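Udura Cleaning Programme: Work on the Perception and Planning Software

The Software Group at Wilteseck has completed the first stage of its work for the Udura cleaning programme. The item below was prepared for members on Monday, June 28, 2021, and deals with the control software only. Questions of cost and service will be covered separately.
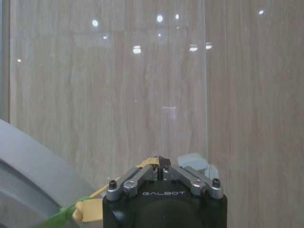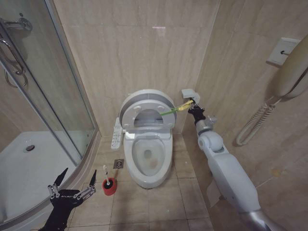
Udura programme: wrist view (first) and head view (second) from the bathroom work.

The bathroom was chosen as the first room for the planner for two reasons. It leaves little space for two arms to move, and it contains several surfaces which depth sensing handles poorly. Clear glass is the most difficult of these. Ceiling lights reflected in a panel were at first recorded as solid points in the room map, and the planner then refused paths that were in fact open. The perception module, known as Cowie, now compares the wrist and head views before a point is added to the map. A bright spot that shifts between the two views in the manner of a reflection is marked as doubtful and left out.

The second area of work concerns hoses and cords. A spray hose held in the gripper changes the shape of the arm for planning purposes, and earlier versions took no account of it. The planner now treats the hose as a chain of 12 short links, fixed at the wall fitting and at the fingertips, and keeps this chain clear of the toilet rim and the other hand. Planning time has risen to six seconds for a long reach – a figure the group regards as acceptable at this stage.

All trials are replayed in Fondura, the group's log viewer. The present library holds 430 recorded runs, of which 40 have been labelled by hand for checking new releases. Each change to Cowie must pass the labelled set before it is loaded on the robot.

Work on the force limits for brushing began in February and continues. Members who wish to read the interface notes, or to have access to Fondura, should apply in writing to the Software Group office at Wilteseck.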